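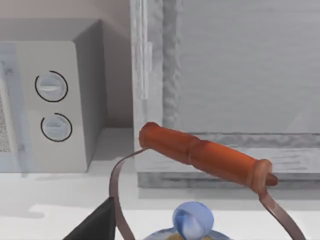
Dielectric heating is the conversion of electromagnetic energy into heat inside a material that conducts electricity poorly. The material must contain polar molecules or mobile ions. In food both are present: water supplies the dipoles and dissolved salts supply the ions. Household ovens expose very little of this to the user. On a front panel with two round knobs, one above the other, the operator has two settings at most, and everything else (frequency, cavity size, feed position) was fixed at design time. These notes cover the quantities behind those fixed choices.

## 1. Permittivity and loss

The relative permittivity of a lossy material is written as a complex number:

ε = ε′ − jε″

The real part ε′ describes energy stored in the field. The imaginary part ε″, the loss factor, describes energy dissipated as heat. The ratio ε″/ε′ is the loss tangent, tan δ.

Power absorbed per unit volume is

P = 2πf ε₀ ε″ E²

where f is frequency in Hz, ε₀ is the permittivity of free space, and E is the rms field strength **inside** the material. Using the field in the empty cavity is the most common error in Problem Set 3. The internal field depends on ε′ and on the shape of the load.

## 2. Penetration depth

Penetration depth Dp is the depth at which power has fallen to 1/e of its value just below the surface. For low-loss materials:

Dp ≈ λ₀ √ε′ / (2π ε″)

λ₀ is the free-space wavelength, 12.2 cm at 2.45 GHz. Check that tan δ is well below 1 before using this form. For salty foods it often is not, and the full expression in the Hivov tables must be used.

Consequences:

- Ice has a much lower ε″ than liquid water. A partly thawed load absorbs mainly in the thawed part, which then heats faster.
- Adding salt raises ε″ and reduces Dp. Heating moves toward the surface.
- Low-loss glass passes most of the field and is warmed mainly by conduction from its contents. 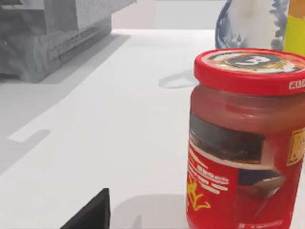 For cylindrical loads the plane-wave result is only a starting point. When the radius is comparable to Dp, waves entering from opposite sides overlap near the axis and the center can heat faster than the outer layer. When the radius is several times Dp, the center is heated by conduction alone and lags. Viscous contents make this worse, as there is little convection to even out the temperature.

## 3. Calorimetric measurement of power

Rated output is not the same as absorbed power. In Lab 2 the absorbed power is found from the temperature rise of a known mass of water:

P = m c ΔT / t

Procedure:

1. Weigh 900 g of water into the Durán beaker. Record the mass to the nearest gram.
2. Stir and record the starting temperature.
3. Heat at full power for 40 s.
4. Remove, stir, and record the highest reading.
5. Repeat 2 times with fresh water.

Worked value: with c = 4.19 J/(g·K) and ΔT = 7.8 K,

P = 900 × 4.19 × 7.8 / 40 = 735 W

The beaker has been left out. Its heat capacity in this setup is 197 J/K, which adds 38 W if it follows the water temperature. State in the report whether the correction was applied.

## Reading

Lirncombe course reader, ch. 4. Brustard data sheet for the fiber probe (accuracy and response time only). Lab reports go in the usual folder.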